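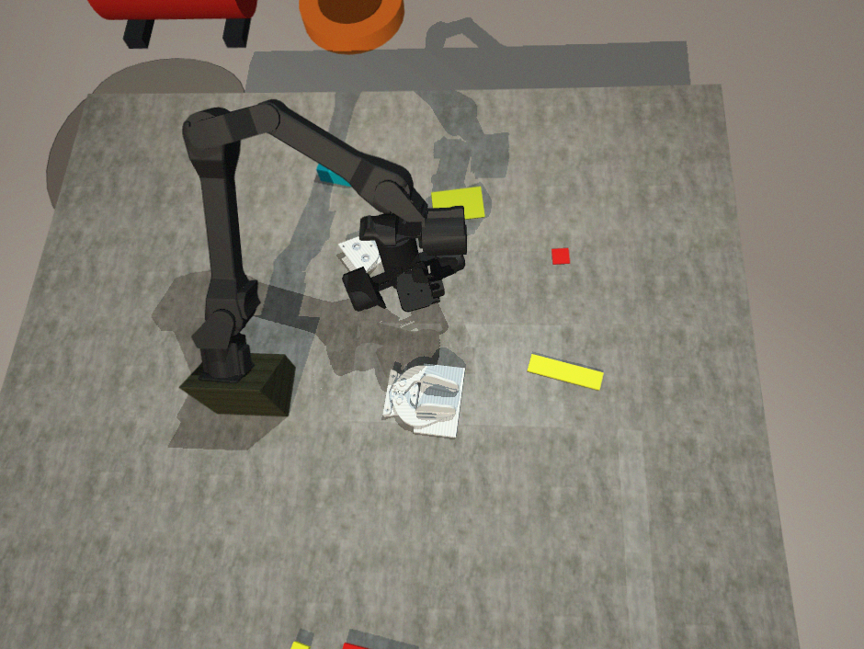
Zoning notice mailing list sends to the wrong households - Wundmont planning portal

Status: Resolved, left open for comments until the end of April
Category: Public notices / address matching
Opened by: Planning desk, Wundmont

Original report

Hello, and thank you in advance for taking a look, I know you've all had a busy month with the new permit forms. We are trying to send the hearing notice for the Kälin Street rezoning, where the owner wants to change a row of residential lots to commercial use. Our ordinance says every household on the block and across the street gets a letter. When I build the list in Mavora, I get 26 addresses, and a good many of them are over on Kälin Court, a different part of town altogether. The folks on Kälin Street who live right next to the lots are not on it.

I have tried logging out and back in, clearing the browser, and building the list from the parcel number instead of the street name. Same list every time. The hearing can't go ahead unless the letters go out on time, so I'd be very grateful for a quick look.

Reply from support, 9:40 a.m.

Good morning! Thanks for such a clear write-up, it saves us a lot of back and forth. Could you please open the list, click Source, and tell us which street table it names at the bottom? Please don't send anything from this list in the meantime - once a batch is marked as mailed it is a real chore to undo.

Reply from planning desk, 10:15 a.m.

It says "Iseso import, archived." I remember Iseso as the old records system we had before the switch, so that does seem odd to me. Nothing has been mailed.

Reply from support, 11:30 a.m.

That was just what we needed, thank you. The archived table drops the word after the street name if there is an accent anywhere in it, so Kälin Street and Kälin Court both come through as plain Kälin, and the portal picks whichever one it meets first. Your parcel search goes through the same table, so it gave you the same answer.

Steps to fix it on your side:

1. Go to Settings, then Address Sources.
2. Uncheck the archived import and check Current Parcels.
3. Save, and wait for the green bar to finish. Ours took 10 minutes on the test copy.
4. Delete the old list completely. Refreshing it will keep the old source.
5. Build a new list from the parcel number and read it through before you approve it.

Reply from planning desk, 2:05 p.m.

Oh, what a relief! The new list has 20 addresses, all of them on Kälin Street, and I checked it against the paper map in the clerk's office to be on the safe side. The letters are at the print shop now. One small thing while I have you - the preview still shows the old department letterhead. It printed fine, so no rush at all.

Reply from support, 2:50 p.m.

Wonderful news. The letterhead preview is a separate problem and we have opened a new ticket for it under Templates. We have also turned off the archived import for the other departments that share your portal, so the licensing office may notice their lists rebuilding this afternoon.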